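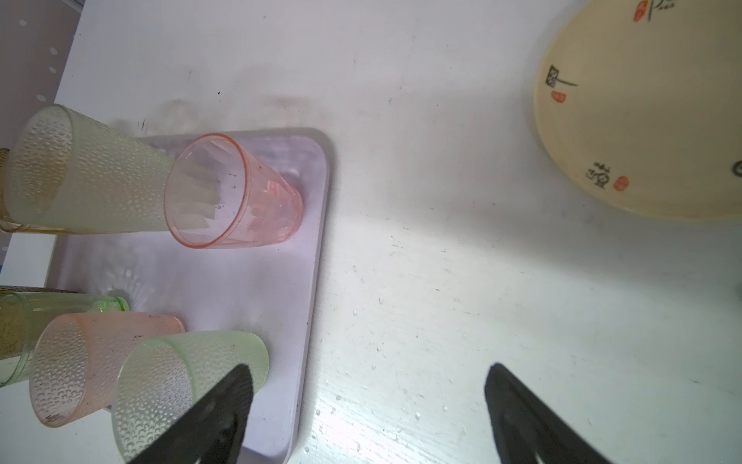

Plastic cups on a tray, seen from the wrist camera on the arm.

Robotics software engineer, perception and grasp planning

Flollby, permanent, full time (36 hours a week)
Reference: 862
Closing date: 3 Jan 2023

Wandent writes the software that lets robot arms clear and sort tableware. We do not build arms. We buy them, fit a gripper and a small camera at the wrist, and write everything that runs on top: calibration, perception, grasp planning, control, and the tools we use to find out why a pick went wrong.

We are looking for one engineer to join the perception and planning group. You would report to Ruairi Munro and work mostly on Zoëga, our grasp planner.

The work

Zoëga takes wrist camera images and a depth estimate and gives back a list of grasps in order of preference. It does well on plates and bowls standing clear of each other. It does less well on see-through cups lying on their sides and overlapping, where one rim shows through the wall of another and the segmentation joins the two together. Textured plastic is a separate problem. The dimples catch the light and the depth estimate goes noisy. Drops of water on a shiny white table do much the same.

Most of your first year would go on this. In particular you would:

Improve the segmentation of clear and tinted objects, including how we label them. Our test set has 3598 wrist images and we know some of the labels are poor.

Work out how the planner should choose between two cups when picking one will move the other.

Add a second look, so that the arm can shift the camera a short way before it commits to a grasp.

Keep the planner inside its time limit, now 213 milliseconds per image on the computer fitted to the cell.

Look after part of Ura, our replay tool. Ura plays a logged run back through any version of the stack and shows where the two differ. It is written in Python with a C++ core and it needs some care. The log reader was last reworked in November and still has trouble with runs where the camera clock has drifted.

You would have regular time on the arms. Changes to the planner are run in replay first and then on a real table before they are merged, and the person who wrote the change runs the table test.

What we need from you

Good C++ or good Python, and enough of the other to read and fix it.

Experience of getting a vision or planning system to run on real hardware. This can be from a job, a degree project or something you did in your own time, as long as you can talk us through it.

A working knowledge of camera geometry: intrinsics, hand-eye calibration, moving between frames.

Clear written English. We write up test runs and other people rely on those notes.

Useful but not required

ROS 2. Training segmentation models on small sets of data. Force control or compliant grippers. Any work on transparent objects.

You do not need a doctorate. If you have one, that is fine too.

Place and hours

The post is based at our workshop in Flollby. You can work from home two days a week once you have settled in, but the table tests have to be done on site. Hours are flexible outside the core period of ten to three. There is no shift work. There is some travel to customer sites – expect a few trips a year, usually with one night away.

We offer 28 days of leave plus public holidays, a pension, and a budget for training or conferences. The salary depends on experience and we will tell you the band before the first interview if you ask.

How to apply

Send a CV and a letter of no more than one page to Ruairi Munro at the Wandent office, quoting reference 862. In the letter, please tell us about one fault you tracked down in a robot or vision system and how you found it. Links to code are welcome, and so are short write-ups if your code belongs to an employer.

There are two interviews. The first is a call of 45 minutes. The second is half a day in Flollby, where you will look at a logged run in Ura with one of the team and talk through what the planner did. We do not set homework. Travel costs for the second interview are paid.

If you need any changes to the interview arrangements, say so in your letter or by phone beforehand. We can't sponsor visas for this post. No agencies, please.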